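Making Up a Single Bed and Sorting Loose Clothing
Residence Services, Skikbridge House
Issued Monday, January 11, 2021

This guide applies to residents of single rooms who use the bed as a work surface when sorting clothes and bags. Please allow 22 minutes and begin with the window curtain tied back.

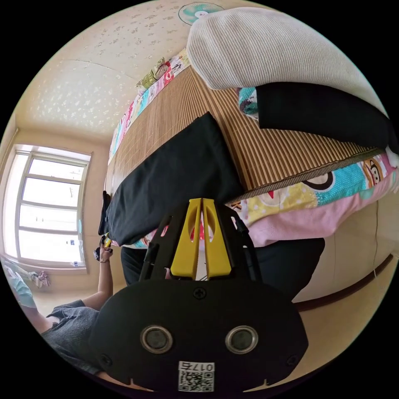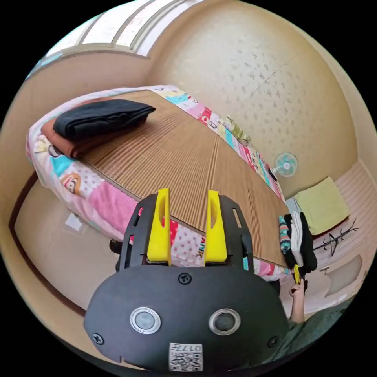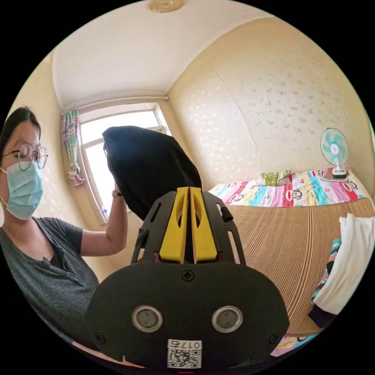
1. Lift cushions, bags and garments off the bed one at a time. Hold each bag up and check the pockets before setting it aside.

2. Smooth the patterned cover from the head of the bed to the foot. Tuck the wall side first.

3. If you keep a slat mat, lay it over the cover with the fabric border parallel to the edge of the bed. Mats may be wiped with a damp cloth. They must not go in the washing machines.

4. To fold garments, place a flat sheet of cardboard on the bed. Fold shirts and trousers on it, heavier items at the bottom of the stack, and keep socks and small cloths together at one end.

5. Return the cushions last, the largest at the head — black covers show lint and should be brushed first.

Small fans should be switched off before bedding is moved. Keep cords clear of the mattress. Towels belong on the rack.

Storage boxes were changed in December. The Ledach box holds 16 folded garments and fits under all bed frames on the first floor; the older Msimang box does not.

Questions about linen may be addressed to Jolien Koster, Residence Services.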